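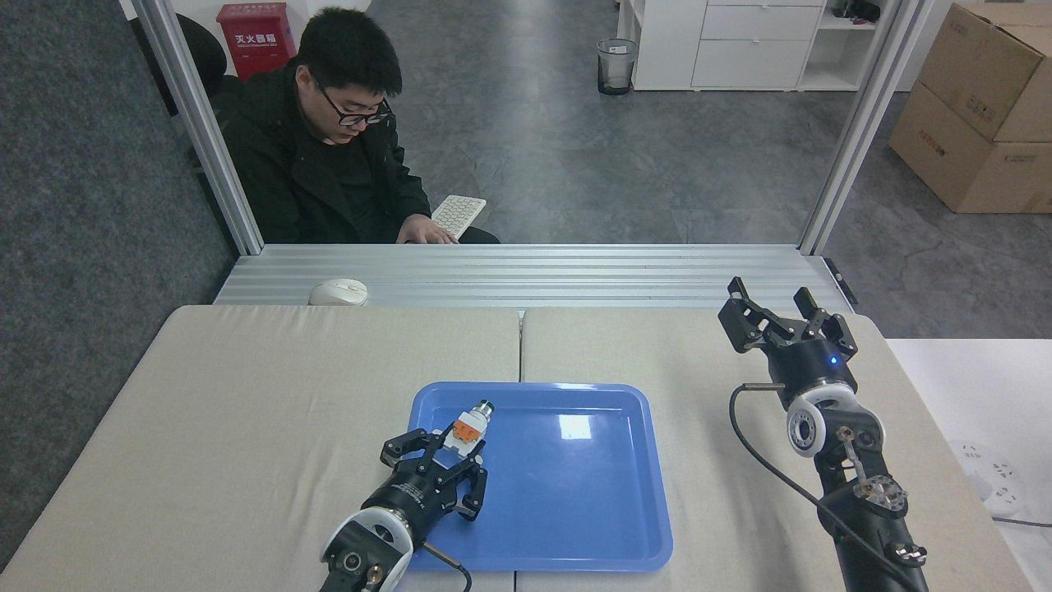
Two mats or one on a shared bench?

houda_helmy
Posted August 9, 2022

We're setting up a second bench at work and I'd like to get it right before we order. The first one has two beige padded mats laid side by side on a white tabletop, with a strip of bare top left over at the right edge, and a blue plastic tray in the middle for whatever is being worked on. There's a glass partition along the back, held between aluminium posts on a ribbed rail, with somebody else's seat on the far side.

My questions:

Is it worth paying for one large mat so there's no seam in the middle? The seam on ours is close to the centre, right where the tray wants to go.

Where do you put your power strip? Ours lives on the bare bit on the right and I find the cable a nuisance.

Does anyone have a good tray that isn't glossy? Ours is fine for small stuff but under the ceiling lights it shines right back at you.

Most of what we handle is small toys and household bits. Nothing heavy, no solder, no solvents.

SalmaB
One mat. I had two for a year and got sick of crumbs and screws going down the join. I bought a single one from Fustine for $144, cut to length, and it has stayed flat. You do have to leave it unrolled overnight with books on the corners or it curls.

For power, get it off the top altogether. Screw it under the front lip.

essam_bennani
I'd go the other way. Two mats. When one gets stained or somebody puts a knife through it you replace half. At our place the left side always goes first (everyone there is right-handed and parks their coffee on the left), so I've replaced the left one and the right is still the original.

The join is only a problem if the mats creep. Double-sided carpet tape under the inside edges and they won't move.

SalmaB
Tape leaves a mess on a white top. I've spent an afternoon with eucalyptus oil getting it off.

essam_bennani
Depends on the tape. The cloth kind peels off clean if you don't leave it for years.

y.bouzid
Houda, what's the depth of the bench? I ask because a tray in the middle plus a partition at the back can leave you short of room for notes. Mine is 62 cm deep and that's tight once there's a tray on it. Anything shallower and I'd drop the tray.

Also do the raised edges on the tray bother you? I have a similar one, rounded corners, and it's good for stopping things rolling off but annoying to slide anything out of.

houda_helmy
Deeper than yours, so room isn't the trouble. I like the edges. We get a lot of things with a round end or a round body and they'd be on the floor otherwise.

Salma, under the front lip sounds good but we swap plugs often. Would you be bending down every time?

SalmaB
Yes, but you get used to it. Or mount it on the side of the bench at knee height.

Aicha Morsy
Please don't do knee height if there are office chairs going past. The armrest will catch the plugs. We had one pulled half out of the wall.

I'd leave it on top at the right, push it back to the rail, and run the cable down behind the bench with a couple of clips. The bare strip is useful for that because a power strip sitting on a padded mat rocks every time you push a plug in.

On the glossy tray, Manalastas make a matte one in grey or dark green. I have the grey. It scratches more easily than the shiny kind and the scratches show up pale, so it looks shabby quickly, but I can see what's in it. If you don't want to buy anything, put a piece of non-slip shelf liner in the one you've got.

y.bouzid
Seconding shelf liner. Get the plain sort without the holes or small parts sit down in the pattern.

essam_bennani
Or keep the shiny tray and move it sideways a bit. It's one light doing it most of the time. Costs nothing.

houda_helmy
Tried moving it. If it's centred it shines and if it's off to the left it's over the seam less but too far to reach comfortably. Shelf liner it is, I'll pick some up.

Another one while I have you all. What do people do with the rail along the bottom of the partition? It has turned into a shelf. There's a mouse sitting on the left end of it and I've found pens and earbuds up there too.

SalmaB
Ban it. Anything on a rail gets knocked off, and always onto the other person's side.

Aicha Morsy
I disagree, a mouse is fine up there. It's out of the way of the work and you know where it is. What I wouldn't put there is a drink.

If the slots are a standard size you can buy little hooks and cups that slide in. Grekitmont sell them. Measure the slot first, I got it wrong the first time and had to send them back.

y.bouzid
I bought the Grekitmont cups too. The rail on ours is 674 mm between posts and I fitted 2 of them with space left over. Good for pens and tweezers. The hooks I didn't like, they swing.

essam_bennani
Whatever you put on it, agree it with whoever sits opposite. My neighbour likes to sit back with the keyboard on his lap and he doesn't want cups at eye level. We ended up with everything at the two ends and the middle left clear.

houda_helmy
Good point, I'll ask before I fit anything.

Bin question, last one. Ours is a small mesh wastebasket with a clear bag, over past the partition near the drawers. It means getting up to throw out a twist tie. Is it silly to have one at each bench?

SalmaB
Not silly. One each, and a big one for cardboard. If boxes are stacking up on the floor, flatten them the same day.

Aicha Morsy
One each. Keep the clear bags. When a small part goes missing you can look through the bag before it goes out. I've found three that way since July.

Also check nothing ends up stacked in front of an extinguisher cabinet if you have one on the wall. It happens slowly with boxes.

houda_helmy
It's clear at the moment and I'd like it kept that way. I'll measure properly and get prices for one mat and for two. Pukura have quoted for the top but not for the mats yet.

essam_bennani
Ask Pukura if they'll throw in an offcut. They did for me and I use it under the kettle.

y.bouzid
Post the price for the single mat when you get it please, mine is due for replacing.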